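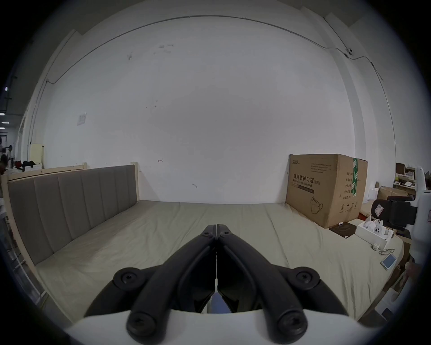

Fig. 1: A made-up bed with a light beige-green sheet and a padded headboard.

What do people really sleep on? A small survey of bedding habits
Genalyn Pascual, Textiles and the Home, November 2021

I picked bedding for my project mostly after a row with my sister over how often you should wash a sheet. She said every week, I said every fortnight, and our gran said we were both spoilt. So I thought, right, let's ask some other people!

I wrote a short questionnaire in June and gave it to 28 people, mostly neighbours in our building plus a few from my course. My tutor, Mr Padilla, wanted me to ask 100, but I was knocking on doors by myself in the evenings and 28 was what I managed (two of the doors had dogs behind them).

Washing
The fortnight people won, I'm pleased to say. Fifteen out of 28 wash their sheets every two weeks, nine do it weekly, and the other four wrote things like "when it needs it". I should have given them boxes to tick, because "when it needs it" is hopeless to put in a chart. People with a tumble dryer washed more often than people who hang things up indoors, and I hadn't thought of that at all when I wrote the questions.

Cotton or mix?
Most people had no idea what their sheets were made of. I ended up asking them to go and look at the label, and quite a lot of the labels had been cut out or had faded to nothing. From the ones we could read, cotton and polyester mixes came out ahead of plain cotton. Trinidad Yap on the second floor is very loyal to linen and talked to me for most of an hour about it, which was lovely but did use up that evening.

The wash test
For the practical part I cut squares from two old sheets, one cotton and one mix, and washed them ten times at the same setting. The cotton squares shrank a bit and went softer. The mix kept its shape and hardly creased, but it had started to bobble by the seventh wash. I measured with a school ruler, so please don't read too much into the millimetres.

What I'd change
I'd ask about duvet covers separately, as three people answered for those instead of sheets. I'd also ask people's ages. Rogelio Dalisay in my group thinks older people iron their sheets more, and I've got nothing to check that with.

Thanks to Imelda Umali for lending me her washing machine when ours packed in after wash four. The full list of questions is in Appendix A and the washed squares are stapled to the back page.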